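Forum index > Software > Perception and planning

Drotel 3 "self-healing" extrinsics, anyone believe this?

kabocas_a
Posted 26 October 2020

We've been asked to try the Drotel plugin for the Karkach planner. The pitch is that you never run a hand-eye calibration again. It watches the depth stream, compares it to the planner's world model, and nudges the camera transform until the two agree.

I left it on for 4000 frames inside our cell. The reported residual went down nicely the whole time. Then I sent the arm to a taught pose over the fixture and it was visibly off to one side. Turned the plugin off, loaded the old transform, fine again.

So what is it minimizing? The docs say "alignment cost" and stop there.

Alper

---

raimo_t
It's ICP with a low-pass filter on it. I read the September release and there isn't much more in there. If the planes in your world model are where you say they are, it works. If one of them is a bit wrong, the camera transform soaks up the error and the number still looks great.

---

zkacper
That's a bit harsh. We run it on two cells and it caught a loose mount we would have missed for weeks. What's in your world model, Alper? If you just drew a box for the enclosure I'm not surprised.

---

kabocas_a
Enclosure panels, fixture, table. Measured, not guessed. Some of the panels are clear with a gray tint and some are opaque off-white, and I put both kinds in as collision planes because I don't want the arm going through either one.

---

raimo_t
There you go. Stereo doesn't see the clear panel. It sees whatever is behind it, or a reflection, or nothing at all. Drotel gets points from the wall behind, matches them to the nearest plane it knows, and that's your clear panel. Then it drags the camera over to make them fit.

---

zkacper
It has outlier rejection for exactly that.

---

raimo_t
It has a distance threshold. If the wall is closer to the panel than the threshold, every one of those points is an inlier. Default is pretty generous.

---

mcabrera
Raimo is right about the threshold, but I'd look at the blank wall too. Plain off-white gives a stereo matcher almost nothing to work with, and a glare spot is worse because it moves when the camera does. We had depth on a white panel that rippled depending on wrist angle. The plugin read the ripple as rotation.

Try this before you blame the solver: tag the clear panels as "plan only" in Karkach so they stay in collision checking and drop out of alignment. The setting is per object. Then log the raw transform, not the filtered one.

Mylene

---

kabocas_a
Didn't know it was per object, the manual shows it as global. Tagged them and ran again. Better. It still drifts, slower, mostly in rotation. And the residual is higher now while the pose is closer, so I trust that number even less than before.

---

zkacper
Higher residual with fewer bad matches makes sense, it isn't cheating anymore. I'd call that a win.

---

raimo_t
I'd call it a tool whose only quality metric goes up when it gets better. How is an operator supposed to read that?

---

dagdelen_n
Slightly different question. Are any of you masking the gripper out of the depth image? Avcı's old Uvinum node did this from the URDF, but only for links you had modeled. Bolt-on plates, cables and labels weren't in the file, so they stayed in the cloud as a clump that moved with the camera. An alignment routine just loves a thing that never moves relative to the lens.

Necati

---

mcabrera
We do it with a hand-drawn mask. Ugly, works. Redo it if anything on the wrist changes.

---

kabocas_a
Not masking. My URDF has the bracket as a plain box, and the real one is a stepped plate with bolt heads along it and a cable looping behind the depth camera. I looked through the logs and job 935 is the worst of the lot, with the rotation estimate walking off while the arm was parked. A parked arm should give you no new information at all, and the plugin kept updating anyway.

So before I let this near production I want two things, a real self mask and a motion gate so it can't learn anything while it's standing still.
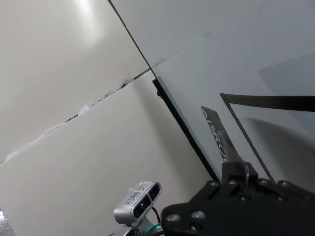
I also want the correction capped, with a fault raised when it hits the cap. If the transform needs to move further than that, something is loose and I'd like a person to go find it. Will post the raw transform logs once the mask is in.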